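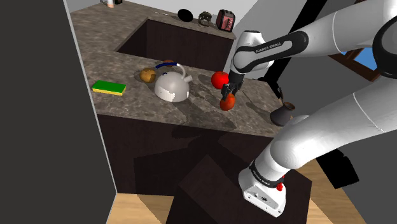

Durville v Ornstead: who wins the cup final?

February 15, 2024

I've been looking forward to this one since the semi-finals and now I can't sit still. Durville against Ornstead, the regional women's cup, and 2,000 tickets gone before I'd even found my bank card (I got one in the end, thank you Katalin Kozma, I owe you a pie).

I've watched both sides a lot this winter, mostly in the rain, so let me have a go at how it might play out.

Durville

They press like mad. The front three go after every back pass, and the midfield squeezes up behind them so there's hardly any grass to play in. When it works it's the best thing you'll see at this level. In the quarter-final they won the ball off the keeper's toes and scored before half the stand had sat down!

The worry is what happens when someone plays through them. The full-backs are so high that one decent diagonal leaves the two centre-halves sprinting towards their own goal, and neither of them is quick. They've also been tired late in games. Watch the last 18 minutes or so of the semi again if you can bear it, they were hanging on.

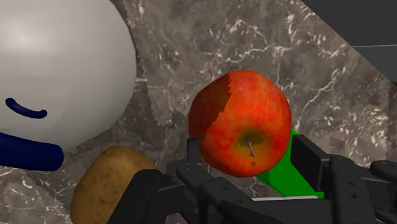

Ornstead

A completely different team, and I love them for it. They sit in, keep their shape and wait. Then the ball goes out to the left and off they go. Their winger is a joy, all hips and little touches, and she crosses early, before defenders have turned round.

Set pieces are the other thing. They've scored from a corner in every round so far, usually at the near post, and everybody knows it's coming and still can't stop it.

Where it'll be decided

Durville's right side, for me. If their full-back stays home a bit more than usual, Ornstead lose their favourite way out. I don't think she will, though. It isn't in her to hang back, and I'd hate to see her try.

The pitch at Plornus Park matters too. It's wide, and it cuts up badly in front of the dugouts, so short passing on that side could get messy after the break.

My guess

Ornstead to win by 2 goals to one, after a nervy last ten minutes. I said Durville back in the autumn, so feel free to ignore me. I'll be behind the far goal from the minute the gates open, in the green hat, shouting for a good game. Come and say hello!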